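Boards > Education and Clubs > Student Projects > Two-arm breakfast table, the long thread

Filed under: student builds, manipulation, help wanted

brindle_bot
Right, the Brindov end-of-year project is properly under way so I said I'd start a thread. There are five of us on the team, all second years, and our task is "lay and serve a breakfast" with two arms on one table. We get marked on a live run in front of the department plus a written report. We've been collecting demonstrations by teleoperation (me and Liên Đinh do most of the driving, she's much better than me) and we have 926 of them so far. The training side is all borrowed from a codebase the year above left us, which they called Zeltex for reasons they refuse to explain.

What I'm after is opinions on the order of the task. At the moment we've got it as one long episode: bowl, cereal, cup, toast, done. Some of the team want to chop it up into separate skills and stitch them together. I'm on the fence, and the fence is getting uncomfortable.

tolliver
Chop it up. We did a table-clearing thing at our place and the long episodes were a nightmare, one fumble near the end and the whole take was in the bin. Short skills, one policy each, and a dead simple script that says which comes next.

marrowfat
Disagree with tolliver, sorry. With stitched skills all your failures just move to the joins. The first skill ends with the arm somewhere slightly odd, the second one has never seen that start position and it sulks. Keep it long and collect more.

How many demos are you allowed? Is there a cap?

brindle_bot
No cap on demos, only on time. We get the table in slots of 80 minutes and we share it with two other teams, so a chunk of every slot goes on setting up and putting the arms back to their rest pose.

The layout we're working with is a round placemat in the middle with the crockery on it, toaster at the far side with the right arm over it, cereal box at the far left corner. The left arm does anything around the bowl and the box, the right arm does the toaster and, in theory, the cup. I say in theory because the cup is pink and see-through and the wrist camera has opinions about it. 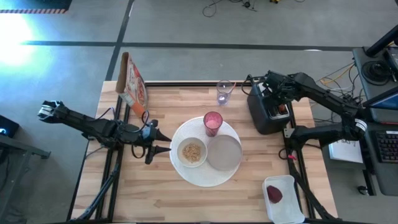

Anyway, the bit we can't agree on is who owns the middle. Both grippers can get to the placemat, and if the right one comes away from the toaster while the left is still over the bowl then we have to slow everything right down. Liên wants a hard rule that only one arm is ever allowed over the mat. I think that makes the run painfully slow and we lose marks for pace. We had a slightly heated chat about it over chips and didn't settle anything.

nghiem_fan_club
Liên is right. I'd take slow over a clonk every time. We use Nghiêm at our college (it's a little collision checker one of the PhD lot wrote, hence my user name) and even with that running we keep one arm out of the shared bit. Markers forgive slow. They really don't forgive an emergency stop halfway through.

tolliver
Depends on the mark scheme though? If pace is a big slice of it then you're giving away points for nothing. Could you have the one-arm rule only while something is held? Empty gripper can share, full gripper gets the mat to itself.

brindle_bot
Oh I like that! It would sort the bowl bit out straight away. Pace is 12 marks out of the hundred, so it's not massive, but we're a competitive bunch and the other teams are quick.

marrowfat
Twelve marks isn't worth a smashed bowl. Is that clear glass part of the task as well? I'd drop it if you're allowed. Clear stuff is horrible for depth cameras and you've already got one see-through thing to worry about.

brindle_bot
It's on the list of allowed objects but we're free to leave it out of the run. At the moment we're treating it as a thing to steer round and nothing more. Liên would like to pour into it for bonus marks. I would like to graduate.

lien_d
Hello, the Liên in question here. I didn't say pour on the day, I said *try* pouring in practice, with dry cereal, and see how it goes. Also it wasn't a heated chat, I had a cold and you kept stealing my chips.

On the real question, I've been going through our failed takes and sorting them by where they went wrong. The long episodes mostly come unstuck at the toaster, and the trouble is the handover before it more than the toaster itself. The arm arrives at a slightly different height each time, depending on who was driving. So I'd split it once, just before the toaster, and leave everything else as one piece. That gives marrowfat one join to moan about and tolliver gets half of what he wanted.

tolliver
I'll take half.

marrowfat
One join I can live with. Make sure your second lot of demos start from a messy spread of positions though, not from the same neat pose every time. Jog the arm about a bit before you hit record. It feels like wasted time and your slot is short, I know, but it does help.

pip_at_nillano
Coming at this from the schools side, we run a Saturday-style club at Nillano with much smaller arms and a lot more shouting. Two questions, if you don't mind. Does the toaster get switched on at all? And what did you do about the bowl sliding? Ours goes for a wander as soon as a gripper brushes it.

brindle_bot
Toaster never gets plugged in for our runs, department rule. We do the lowering and lifting and the markers are happy with that.

Bowl sliding, yes, we had it badly in April when we were working on the bare wood. The placemat helps loads. One of the other teams stuck theirs down with tack and got told off for it, so check your rules first.

pip_at_nillano
Placemat it is then, ta. I've got a drawer full of them at home.

nghiem_fan_club
How many demos are you aiming for in the end? We stopped at 1,777 and I'd say the last few hundred made hardly any difference, it was the variety that counted. We moved everything a hand's width this way and that between takes.

lien_d
No fixed target. I'd rather redo the bad ones from the first weeks, when none of us could drive. Some of those are painful to watch. There's one where I chase the cup all the way across the mat and then give up and you can hear me say a rude word on the audio.

brindle_bot
We are keeping that one forever.

Plan for now then: split before the toaster, scruffy starts for the second half, full gripper gets the mat to itself. Demo day is 20th September and we've got a good few slots before that. Will post the success rates once there are some worth posting – the first batch with the split goes on to train tonight.

marrowfat
Post the bad rates too please. I still think you'll want the long version back.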